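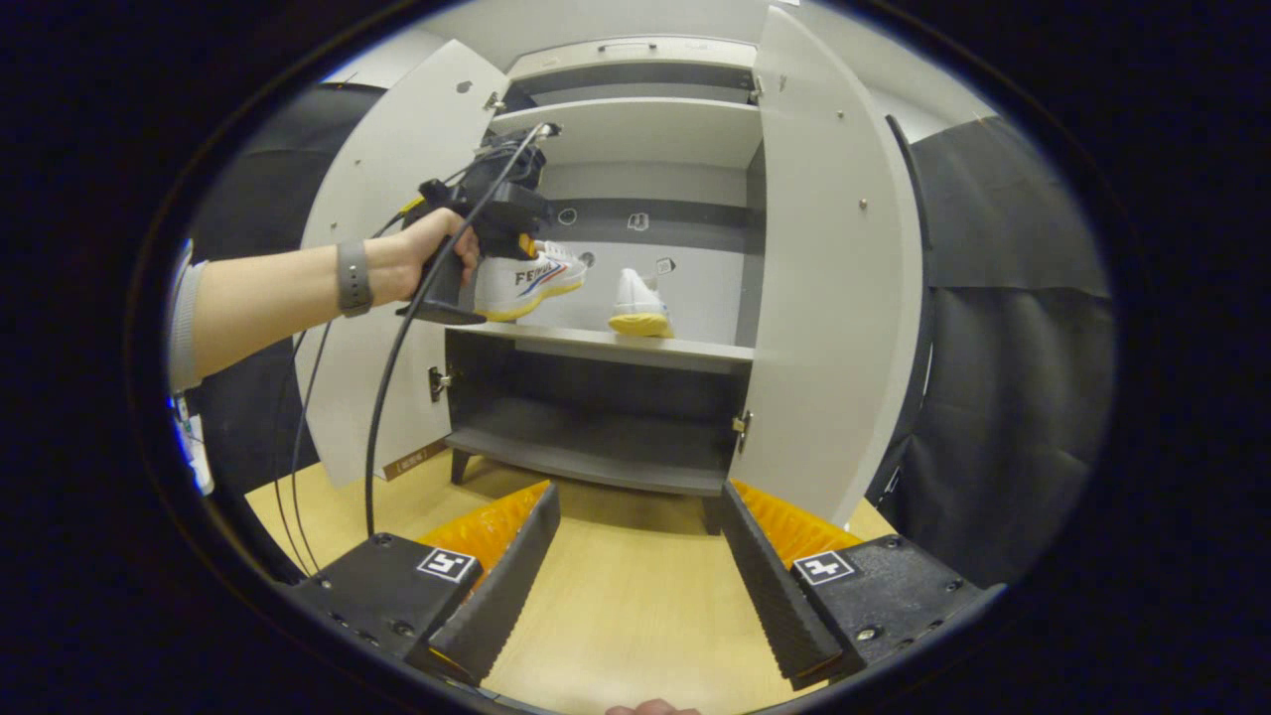
Zidside review: three weeks in, mostly staying

Posted 11/15/18

Quick one, on my lunch break. A few people asked what I made of Zidside after I moaned about my feed all summer. So.

It's a group messaging and photo sharing app, phone only, no website version yet. You make "rooms", invite people, post things. Posts show up in the order they were posted. That alone sold me. No suggested accounts, no videos starting up by themselves on the bus.

Setting up. Fine. Email and a password, didn't ask for my phone book, well it did but there's a skip button you can see. Took me longer to pick a name than anything else.

The good. Photos stay sharp, even ones of small print. Search works inside a room, so I found the Tilthorpe walking route from March that Sumaiya Matubbar had typed out again when our group moved over. Mute is per room and per person. Very useful for one cousin.

The not so good. Battery. Lost a big chunk by mid afternoon the first week, turned off background refresh and it's better now, but then messages come late. Pick one I suppose. Also rooms stop at 100 people on the free plan. Our Lelimcombe swap group has a waiting list because of that, which is daft. The paid plan lifts it to 2000 but only the person who owns the room has to pay, so be nice to whoever that is.

Posts are cut at 499 characters. Why 499. Longer ones get split in two and the second half sometimes lands first. Reported it, got a reply from support the next day (Habibur Jayawardena, polite, gave me ticket 3627) and it's still happening. Will update if they fix it.

Privacy settings are all on one page in plain words. Last seen is off by default, read ticks are on, turn them off if that bothers you. Deleting a room asks you twice. Deleting your account is under Help and not Settings, took me ages to find, not keen on that.

Compared with Arabzadeh, which half my friends are on: Arabzadeh has better calls and stickers, Zidside is calmer and quicker to open. Voice notes about teh same on both.

Four out of five. Would be a half more if they sorted the split posts. Android only tested, no idea about iPhone, ask in the comments and somebody might know.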